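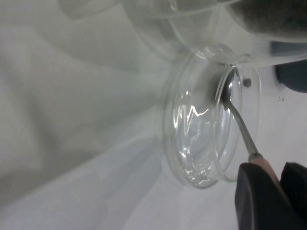

Wer das Nährbodenlabor des Instituts Florkach betritt, hört zunächst wenig. Die Leiterin des Bereichs, seit 2 Jahren im Amt, empfängt uns im Vorraum und bittet darum, die Taschen dort abzustellen. Das Gespräch führen wir am Fenster, mit Blick auf die Arbeitsplätze.

Zur Frage, weshalb das Haus weiterhin Petrischalen aus Glas verwendet, äußert sie sich ohne Zögern. »Glas lässt sich sterilisieren und über Jahre einsetzen. Wir haben im Dezember unseren Bestand geprüft und 1246 Schalen als einwandfrei eingestuft.« Ausgesondert werde alles, was am Rand eine Absplitterung aufweise. Der Deckel gehöre stets in Griffweite der Schale, und zwar auf eine saubere Fläche.

Ausführlich spricht sie über den Spatel. In der Ausbildung werde er häufig unterschätzt. »Die meisten drücken anfangs zu stark. Ein Nährboden reißt schnell ein, und dann ist die Oberfläche für die Auswertung verloren.« Neue Mitarbeitende üben deshalb zunächst an Schalen ohne Kultur. Geachtet werde auf den Winkel des Schafts und darauf, dass die Spitze den Glasrand möglichst nicht berühre.

Die Arbeitsanweisung, gemeinsam mit dem Partnerlabor Bratilar erstellt, umfasst 35 Seiten. Ob das nicht zu viel sei? »Für den Alltag genügt der Abschnitt über das Öffnen und Entnehmen. Der Rest betrifft Reinigung, Lagerung und Protokoll.« Eine gekürzte Fassung hänge in der Spülküche aus.

Auf die Beschaffung angesprochen, verweist sie auf den Rahmenvertrag mit der Firma Gedetti, der derzeit neu verhandelt wird. Zu den Preisen möchte sie sich nicht äußern. Gewünscht habe sich das Labor vor allem Spatel mit schmalerer Spitze; erste Muster würden noch erprobt.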